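Gripper picking in the packing room: is it ready?
Forum: Workshop and Home Automation > General

gradosley_tv
Posted 26 August 2024

We run a small pet supplies shop with a packing room behind it. Sturkora have quoted us for a single arm with a two-finger gripper, to take chews and toys out of mixed trays and place them in order boxes. Their figures come from simulation, with a promise of real trials in October. In simulation they claim 78 per cent of picks succeed first time. Has anyone here put one of these to paying work? I can do the sums on cost. I want to know about the awkward items.

Tõnu Vanags

semple56
78 per cent first time means someone stands next to it. Ask what the rate is after retries, and what counts as a failure. A drop on the floor and a slow pick should not go in the same column.

jbaird
I would not dismiss simulation as quickly as people here tend to. We used it at Costerbridge for two years before buying any hardware. The useful part is seeing which shapes give trouble, and long items with a heavy end are the worst of the ordinary ones.
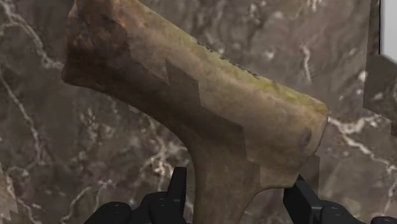
With a T-shaped or bone-like thing you have two flat pads on a narrow shaft and most of the mass sitting above them. The grip can be perfectly sound while the arm is still and then let the object rotate as soon as it accelerates. The cure is to take hold nearer the centre of mass, if the tray leaves room for the fingers, or to move more slowly. We did both and cycle time went from 4 seconds to 5.

Jean Baird

semple56
That assumes friction in the model is right. Rendered surfaces can look as rough as you like, but the contact model only knows the coefficient someone typed in. A real chew is greasy. Ours left a film on the pads by mid-morning and the slip rate climbed until they were wiped.

jbaird
Agreed on grease. You can vary the coefficient between runs and plan for the worst value, though. It is a setting, and Sturkora should be able to say what range they used. If they can't, I would worry.

kettle_and_bench
Different end of the subject, but I would say the same about the house. I have a hobby arm that loads cutlery. Forks are fine, ladles swing round and hit the rack. Same problem as the bones. A child of seven does it better and complains less about the lighting.

gradosley_tv
Thanks. I asked Sturkora about friction and they gave one value, no range. They also confirmed that the 78 per cent was one item per tray, with nothing touching. Our trays hold 56.

semple56
Then the figure tells you nothing about your job. Mixed trays are mostly a problem of getting the fingers in. Send them a full tray of your own stock and pay on the result.

jbaird
I'd keep talking to them, but I would ask for the runs to be repeated with a full tray before October. That costs them some computing time and costs you nothing. Ask for the failures sorted by item as well.

gradosley_tv
Will do both. The tray goes off to them this week, greasy ones included.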